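Clornside Makers and Tinkerers: Help Pages
Robots and automation > Teaching by demonstration

How many demonstrations before a pick-and-place policy stops being hopeless with squashy things?

Posted by gripperbodge, May 2020

Hello all, first post so be gentle. I've got a secondhand arm on a bench with a camera at the wrist, and I've been recording myself steering it through little tidying jobs so I can train a policy on the recordings. Hard things went fine. Wooden blocks, a tape measure, a mug by its handle, all learned in an evening or two and I was feeling very clever.

Then I moved on to fruit and it all fell over. I've got 94 recordings of picking up a bunch of grapes and putting it in a bowl, and the trained thing gets there maybe one go in five. The rest of the time it hovers over the bunch, dithers, goes down next to it and closes on nothing. Now and then it gets hold of one grape and pulls it off.

So what I'd like to know is:

Is 94 just too few, and I should shut up and record more?
Does it matter that I always start with the bowl in the same spot?
Should I throw away the recordings where I fumbled and had another try?
My other half walks about behind the bench while I'm recording. Is that ruining things?

I'm training overnight on a fairly old graphics card so I can't try everything at once, and I'd love to know which one to fix first. Ta!

Aishwarya Kandasamy
Marked as helpful by the original poster

Oh, grapes! I spent most of February on grapes and I still can't look at a fruit bowl without wincing. Hello and welcome.

Short version: 94 isn't silly for one bunch in one place, but I'd bet a packet of biscuits that your recordings are all too alike. I had the very same hover-and-dither. My first batch was lovely and neat, same bunch, same corner of the mat, stem pointing the same way every time (I'm tidy, it's a curse), and what the policy learned was to go to that corner. Move the bunch a hand's width and it was lost.

What sorted it for me, in the order I'd do it again:

Move the bunch every single time. I mean every time, even when you're tired. Turn it, flop it over, put it near the edge, put it half behind something. I've a cutting mat with a grid on it and I pick a square off a list before each go, so I can't cheat and drift back to my favourite spot.

Put other things near it. A bit of plastic leaf, another few grapes, a plate. If there's only ever one thing on the bench then the policy never has to learn which thing you mean, it just goes for the blob.

Watch your own wrist camera footage back. I can't say this loudly enough. I'd been judging my recordings from where I stand, and from there they looked smashing. The wrist view is another world: it tips over sideways as the arm turns, the fruit goes blurry whenever you hurry, and half the time the gripper itself is blocking the thing you're after. I slowed right down near the fruit once I'd seen mine.

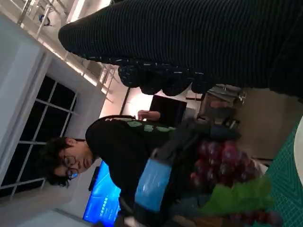 On keeping the fumbles

Keep them! Or keep most of them. If you miss, back off and get it on the second go, that's gold, as it's the only place the policy ever sees what to do when it's in the wrong position. All my early recordings were perfect, so the moment it drifted off line it had no idea how to come back. I now fumble on purpose in one recording out of every 12. The ones I bin are where I gave up, or where I sat there for ages thinking with the arm hanging still. Long pauses are poison, it learns to pause. I suspect that's a good chunk of your dithering, so have a look for those before anything else.

On people in the background

Leave your other half be. My wrist camera sees me, the window, the chairs, the screen on the wall, all sorts, and it's done no harm that I can measure. What did bite me was the light. I only ever recorded after dark, then tried to show it off one sunny morning and it was useless. Do some sessions in daylight and some at night and you'll be all right.

As for numbers, I ended up with 719 recordings for grapes into a bowl, but I'd guess the last few hundred hardly moved it. The big jump came when I threw out my tidy ones and did a fresh batch all over the mat. I label everything in Jollutach, which is clunky but lets me tag "second try" and "long pause" and then filter on them before training. A spreadsheet would do just as well if you're patient.

Oh, and the bowl: yes, move that too, but only once the picking is working. I changed both at once and couldn't tell which half had gone wrong.

Čierny

more data. always more data

also check your camera and arm logs line up. mine were 11 frames out for a month and it looked exactly like what you describe, goes down beside the object and shuts on nothing. quick test: open and close the gripper a few times while recording, then see if the fingers move in the video at the same moment the numbers change in the log

gripperbodge (original poster)

Right, thank you both, that's an evening well spent. I did Čierny's open-and-close test first because it was quick, and mine line up fine, so no luck there (or good luck, I suppose).

Then I watched back 12 of my recordings from the wrist view and oh dear. Aishwarya, you were spot on about the pauses. There's a great long wait just above the bunch in nearly all of them, which is me leaning over to check I'm lined up. And the stem points at the window every time. I'd never noticed!

Plan is to trim the waits out, do a new batch with the bunch moved about, and leave the bowl alone for now. One follow-up though, if I trim the pause out of the middle of a recording, does the jump matter?

Aishwarya Kandasamy

If the arm's properly still through the whole pause then the bit before and the bit after match up, and you can snip it with no bother. If it's creeping even slightly, you'll get a little leap in the positions and I'd bin that one instead. I wrote a tiny script that only drops frames where no joint has moved, and it's up in the Fukunby folder on the club drive. Change the threshold at the top, mine's set for a rather wobbly arm.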